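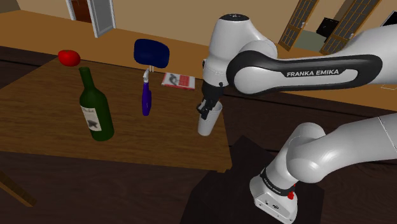 Teleoperated cup pickup in the simulator, Franka arm, gripper at the rim.

Progress report to the Vudlow fund, February
Project Orent: teaching by remote control
Prepared by Parviz Nouri

Where we are

The plan promised 300 usable demonstrations of the table task by the end of the second quarter. We have 142. Usable means the operator picked up the cup, set it down on the marked spot and did not knock over the bottle on the way. We have a great many of the other kind, and I have kept them all, partly because the training people at Peltden want failures too and partly because deleting them felt like hiding evidence.

Most of the shortfall dates from the first weeks, when we drove the arm with a keyboard. I would describe this as parking a truck by mail. We moved to a handheld controller in the second month and the time per demonstration dropped enough that operators stopped bringing in snacks for the long ones.

What we changed

The cup was the hard part. It is narrow at the base and wide at the mouth, so a grip taken low tends to slide and a grip taken high tends to tip it. Operators now come in from above and put one finger against the rim. This was worked out by our newest operator, in her first hour, after the rest of us had spent a good while on a written procedure. The procedure has been withdrawn.

We also stopped tidying the table. Early recordings had the cup alone, and the policy trained on them treated a wine bottle as a personal insult. The bottle, the tomato-like fruit, the book or box and the thing with the purple handle now stay in, and their positions get shuffled between recordings.

Open problems

Depth is still poor. Operators look at a flat screen and guess how far away the cup is, and they guess long. Begović has offered us a headset for a trial, and I would like to say yes before they think about how we treated the keyboard.

Operators also differ in style. One moves in a single smooth sweep, another stops every few inches as if expecting traffic. The trained policy has learned both, and sometimes does the first half of one and the second half of the other. We are now tagging each demonstration by operator and will train on each group separately.

Staffing and money

We have 2 trained operators and need a third. Sessions are capped at 9 demonstrations a sitting, after which the quality falls off and so does the conversation. Spending is under budget, mostly owing to the empty chair.

Next period

Hire the third operator. Try the headset. Reach 300 with the table left messy. Begin the pouring task, which I agreed to in the proposal on a more optimistic day and have been rereading ever since.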